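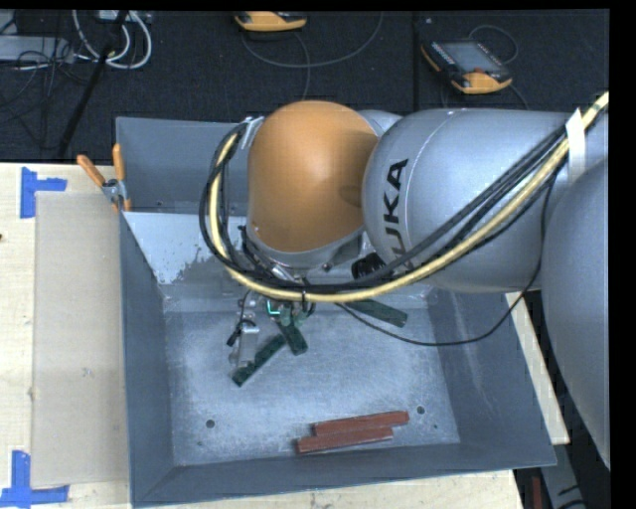

El cajón gris, con los palos verdes y los dos bloques rojizos.

Tiempo de lectura: 3 min

**Cajón grande o varias cajas pequeñas para las piezas sueltas**

frida_n
Buenas a todos, abro hilo porque llevo toda la semana dándole vueltas. Estoy ordenando el taller y me he quedado con un cajón gris de metal, de los grandes, puesto encima de la mesa de madera clara. De momento tiene dentro los palos verde oscuro y un par de bloques de madera alargados, y me gusta lo a mano que queda todo. Mi duda: ¿sigo echando ahí las piezas o me paso a cajitas con separadores? He mirado las Grarik, pero el juego que necesito se me va a 400 y me da rabia gastarlo en cajas vacías.
Frida Norðdahl

tornillo_flojo
Cajitas, sin dudarlo. Yo tuve un cajón así durante años y acabó siendo el sitio donde iba a morir todo. Ahora tengo 31 cajas etiquetadas y encuentro las cosas a la primera (bueno, casi siempre).

Jirow
Pues yo al revés, dejé las cajitas y volví al cajón. Para tornillería vale, pero para palos y listones me parecen un incordio, que no caben a lo largo y acabas poniéndolos de pie y se caen. En un cajón ancho los ves todos tumbados y coges el que quieres.

tornillo_flojo
Los ves todos tumbados mientras tengas cuatro cosas, claro. Mete ahí lo de un mes y luego me cuentas.

zoëga_madera
A mí lo que me chirría es el metal con la madera. Cada bloque que dejas caer suena a campanazo y las esquinas sufren. Yo le pondría un fondo de fieltro o de goma fina. Compré un retal de Flekum en octubre y ahí sigue, perfecto.

frida_n
Lo del fieltro me lo apunto!! ¿Lo pegaste o va suelto?

zoëga_madera
Suelto, así lo saco y lo sacudo en el patio. Si lo pegas se llena de serrín y no hay manera.

marisa_bricos
Pregunta tonta, ¿los bloques esos rojizos qué madera son? Tengo unos de un color parecido que me regaló mi suegro y nunca he sabido qué eran.

frida_n
Ni idea, Marisa, venían en un lote con más cosas y sin ninguna nota. Si alguien lo sabe por el color, que lo diga.

Jirow
Por el color solo no me mojaría, con un tinte cualquier pino te sale rojizo. Lija una esquinita y mira qué hay debajo.

tornillo_flojo
En eso sí estoy con Jirow, mira. En lo del cajón no.

pepe_garlopa
Yo haría mitad y mitad. Dos listones cruzados dentro del cajón, sin atornillar, y ya tienes separados los largos de los bloques. Me costó 6 euros y los muevo cuando cambia lo que guardo. Eso sí, mira el peso, que el mío lleno era una barbaridad y la mesa se quejaba.

frida_n
Me gusta, Pepe, me gusta mucho. Creo que voy a probar eso con el fieltro debajo y si en unas semanas es un caos le doy la razón a tornillo_flojo, que se la merecerá.

tornillo_flojo
Voy guardando el enlace de las cajas, por si acaso.

marisa_bricos
Lijada la esquina de los míos: por debajo son blancos. Teñidos, vaya chasco. Frida, prueba tú y nos dices.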